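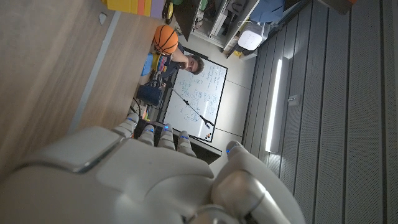

Has anyone here slept better after covering up the little lights on their electronics? I don't mean "felt like it," I mean noticed it without having just paid for stickers. Trekach is selling light dimming sheets now and the package says a dark bedroom starts with your indicator lights. I'm not buying it yet. The ones they go on about are the small glowing blue kind, the same sort you get on those white fingers, and sure, I can spot one of those from across a room. Seeing a thing and being kept awake by it are two different complaints. My bedroom has a Zakent air purifier, a power strip and a phone charger, all blue, and I have slept badly in rooms with none of that. So what's the evidence?

Posted by millrace_dan, 9:14 pm

I covered mine with the Trekach sheets in June and I'm never going back. The purifier was the worst, it lit up the ceiling. First night with it covered I slept straight through.

Posted by porchlight77, 9:31 pm

First night, though. I've slept straight through the first night of every pillow I ever bought. Did you change anything else that week?

Posted by millrace_dan, 9:36 pm

OK, I also hung the Groltlow curtains that same week. But I had curtains before! They were just thinner. I still say it's the lights, because when the sticker on the purifier fell off in the heat I woke up at 3.

Posted by porchlight77, 9:44 pm

Or you woke up at 3 because of the heat that made the sticker fall off.

Posted by tallow, 9:47 pm

Well, that's one way to look at it. You don't have to live with it on the ceiling.

Posted by porchlight77, 9:52 pm

There are two questions mixed up in this thread. One is whether evening light pushes your sleep later. I believe that one, within reason, if you're talking about lamps and overheads and a TV. The other is whether one tiny dot across the room does it through closed eyelids. The box wants you to believe the first one so hard that you stop asking about the second. A light bulb lights the room. An indicator mostly lights itself. Put your hand where your pillow is, with everything off but the charger, and see if you can make out your fingers. If you can't, I'd look somewhere else for the problem.

Posted by quarterinch, 10:05 pm

I'd go along with that except for routers. My old one had five blue lights that blinked when there was traffic, and blinking gets me in a way a steady light doesn't. I turned it to face the wall. Cost nothing.

Posted by sedgegrass, 10:11 pm

Blinking I'll give you. That's annoying before it's anything else.

What bugs me about the Trekach pitch is the number. They say 300 customers took part in a "sleep trial." No group that got a fake sticker, no group that got nothing. They mailed out free sheets and asked people if they liked them. I'd like free sheets too. And the listing on Gyamfi says 332 reviews, but when I sorted by newest I kept finding ones for a cable clip from the same seller. 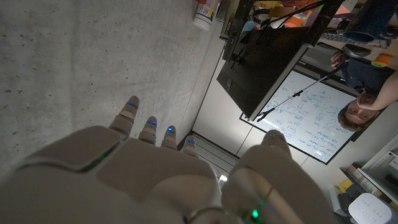
If they wanted to convince me, it would be easy enough. Mail half the people a sheet that blocks the light and half a clear one, don't say which is which, and have them write down when they fell asleep. It still wouldn't be perfect, since you can see whether your own purifier is glowing. Maybe cover everybody's and only tell half of them it's supposed to help. I don't know, I'm not a researcher, but I can tell a trial from a mailing list.

Posted by millrace_dan, 10:26 pm

You're being hard on a sheet of stickers.

Posted by porchlight77, 10:30 pm

It's 31 stickers on a sheet and half of them are the wrong size for anything I own. He can be as hard on them as he likes.

Posted by tallow, 10:33 pm

Going to disagree with the group a little. I worked nights for years and slept days, and I got very picky about light. Blue was worse than red or green for me. I wouldn't call that proof, but I had the same clock radio in red and then in blue, same shelf, and the blue one ended up in a drawer. Green I can mostly ignore. So I wouldn't write the whole thing off as marketing. I'd write off the price.

Posted by swingshift_ret, 10:48 pm

Was the blue clock brighter, or just blue? Cheap blue LEDs in that kind of thing often get run way harder than they need to be. If somebody had put a bigger resistor in there you might never have noticed the color.

Posted by quarterinch, 10:55 pm

Brighter, for sure. You could read by it. So fair point, I can't separate the two.

Posted by swingshift_ret, 11:02 pm

That's my real gripe, I guess. Zakent could ship the purifier with the light off at night. The manual has a "sleep mode" and all it does is slow down the fan. The light stays on so you know it's in sleep mode.

Posted by millrace_dan, 11:07 pm

Hold the fan button for a few seconds on the 600 model. Mine goes dark. Doesn't say so in the manual.

Posted by sedgegrass, 11:15 pm

Tried it. It beeped twice and went up to high. I think mine's the older one.

Posted by millrace_dan, 11:21 pm

Black electrical tape. Two layers if it's a bright one.

Posted by tallow, 11:24 pm

Tape leaves goo. The Trekach ones peel off clean, I will say that for them.

Posted by porchlight77, 11:29 pm

They peel off clean in the heat, anyway. I'll tape the purifier tonight, leave the charger alone, and write down the times for a few weeks. Not expecting much.

Posted by millrace_dan, 11:33 pm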